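Trulo: planning grasps for a small desktop arm
Student project report, Clerkcombe
Software strand

Background

We started Trulo in November because we wanted to write a motion planner ourselves and find out where the hard parts are. Most of us had used a library before and never looked inside it. The plan was to drive a small arm, look at a table through a camera near the gripper, work out where an object was and move to it without knocking anything else over. It's a short sentence and it took two terms!

How the software fits together

There are 4 processes and they talk over a small message layer called Arkby, which we wrote in the first few weeks. One reads the camera, one estimates where objects are, one plans a path and one sends joint targets to the motors. Splitting it up like this was a great decision. When the planner crashed (often, at first) the motor process simply held its last position and we could restart the planner without going back to the beginning.

Perception

The detector finds outlines against the white tabletop and fits either a long thin box or a circle to each one. A pencil and an upright cardboard tube make a good pair for this, as one is all direction and the other has none worth speaking of. For the pencil we need the angle before we can plan a grasp. For the tube any approach will do, so the planner picks whichever is cheapest from where the arm is now. 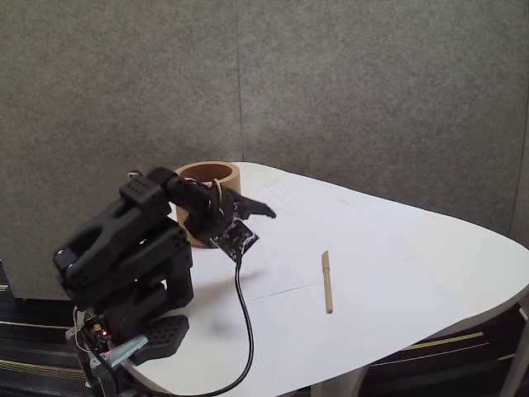 Why plan in joint space when the camera gives positions on the table?
The motors only understand angles, and a straight line across the table can ask the elbow to do something it can't. We convert the goal to joint angles once, at the end of the path, and search from there.

Planner

We used a rapidly exploring random tree, capped at 200 nodes, followed by a smoothing pass. The smoothing made a huge difference to how the arm moves — before it, every path looked nervous. Obstacles are stored as upright cylinders with 10 mm of padding. That padding is generous, and it does rule out some grasps when two objects sit close together.

Tooling

Khương is our replay viewer. It loads a log from Arkby and draws the planned path and the measured path on top of each other. We wrote it over a weekend and ended up using it more than anything else in the project. Most of the bugs in the planner were really timestamps being compared across two clocks, and you can see that in the viewer straight away.

Still to do

Replanning while moving is half written. The camera calibration should also be stored with each log, as old logs are hard to replay after a recalibration.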